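Flallbridge students record tidying tasks with hand-held grippers

16th March

The student robotics club at Flallbridge has reached 1223 recorded demonstrations in its household handling project, which trains a small arm to sort and move desk items. The club began recording in June and works in members' own rooms as well as in the teaching lab.

Demonstrations are made with hand-held grippers. An operator closes the jaws on an object, carries it to a target position and releases it, while a camera on the tool logs the movement. The files are then checked, trimmed and passed to the training group, which uses software the club calls Tranora.

The present task set covers small objects on a low-cost work surface - binder clips, clothespins and soft items. Clips are considered the hardest of these, as the wire handles turn freely and the grasp point changes with them. Of the 200 clip recordings reviewed so far, 51 were rejected, mostly for late release or for a jaw closing on one handle only.

Finger pads are moulded by the club to a pattern with a ridged inner face. An earlier smooth pad let thin objects slide and was dropped.

Recording on the green table, with blue pads fitted:

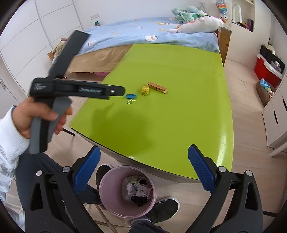
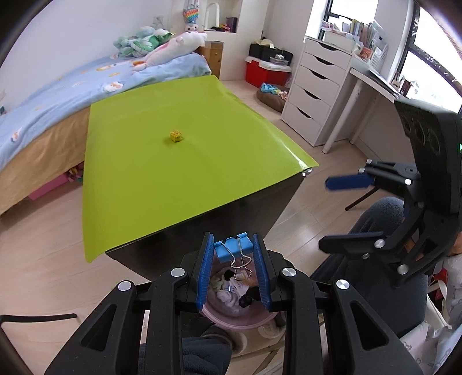
Next stage

The club will enter the arm in the Skumuston student handling contest, in the small objects class. Entries are scored on completed placements within a fixed time, with no operator input after the start signal. Recording of two-handed tasks will follow once the clip set is complete.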